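Seston Path, Section 2: Surface and Planting Gallery

Asphalt path between Okutau Road and the Joron footbridge. Section 2 is 145 meters long and was resurfaced in December. Captions note surface, markings and verge condition. Drainage is covered on the Kiani pages.

The surface course is 50 mm thick, laid on the existing base. Joints were sealed on the same visit. Edges are flush with the soil and have no curb.

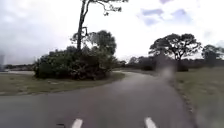
How often is the grass beside the path cut?
Every two weeks in the growing season, to a height of 60 mm. Cutting stops for the winter.

Gentle bend, Section 2. Dark grey asphalt, lightly mottled, with white painted dashes in the foreground. Verge grass short and patchy, drier in places. Dense shrubs on the left with a tall, slender tree rising behind them; trunk mostly bare, few branches near the top.

Shrubs on this section are trimmed once a year, after nesting. Clearance from the asphalt edge is checked at the same time. Reseeding of thin verge areas is listed for spring under work item 74.

Files at full size can be requested from the Seston path office. Quote the section number.

Page last updated 4 January 2022.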